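Skutomthorpe Under-Counter Water Filter: nine months in

Posted by Innes MacBrayne in Kitchen & Plumbing

I bought the Skutomthorpe in the fall, after the water in our building started tasting like a swimming pool with ambitions. It cost $400, plus a Saturday's worth of swearing, which the box doesn't list. I've lived with it for nine months now and have opinions.
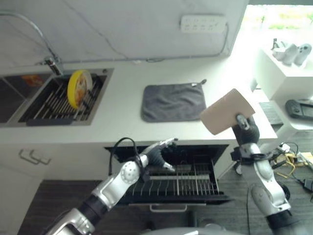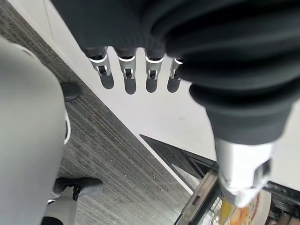

First, the size. The product page calls the housing "compact." Compared to what, I'd like to know. It took up the spot where we kept the trash bags, the dish soap refills and a bucket. The bucket now lives in the hall closet and gets in the way of the vacuum. Measure your cabinet before you order, and then measure again with the drain pipe in mind, which I did not.

The installation guide is nine pages long and appears to have been translated by someone who was late for a train. Step 4 tells you to "invite the blue hose." Step 5 assumes the hose accepted. I got through it by ignoring the drawings and watching a video by a man named Enda Ó Súilleabháin, who fits one of these in real time and says almost nothing except "there now" whenever a connector clicks. Best plumbing instruction I've ever had.

Once it's in, the thing works. The chlorine taste went away the same evening. Tea is better. Coffee is a lot better, or I've talked myself into it, having spent $400. My wife, Ishbel Lamont, claims she can't taste any difference, but I notice she no longer drinks from the bathroom tap.

The flow is on the slow side. Filling a pasta pot takes long enough to read your mail. We've gone back to plain tap water for pasta and keep the filtered stuff for drinking, and the spaghetti has not complained.

Now for the indicator light. It's green when the cartridge is fresh, amber when it wants your attention, and red when it wants your money. Ours went amber in month three. The manual says a cartridge is good for 1153 gallons, a figure so exact that I assumed somebody had measured it. There's no meter in the unit that I can find. I wrote to support, and a very polite Serpil Tekin replied that the light runs on a timer. So it would go amber if we moved to Portugal.

Replacement cartridges are the other sore point. The official ones are $100. Fahy makes one that's supposed to fit for less, and it does fit, once you've leaned on it in a way you wouldn't want a guest to see. No leaks so far. I can't tell the two apart in a glass.

I had a Skornico pitcher before this. It was slow too, and it hogged the fridge door, but it never asked me to lie on my back with a flashlight in my teeth.

Good: taste, no drips, quiet.
Bad: the guide, the light, the price of cartridges.

Would I buy it again? Probably, with a Fahy cartridge and a strip of black tape over the light. Three and a half stars.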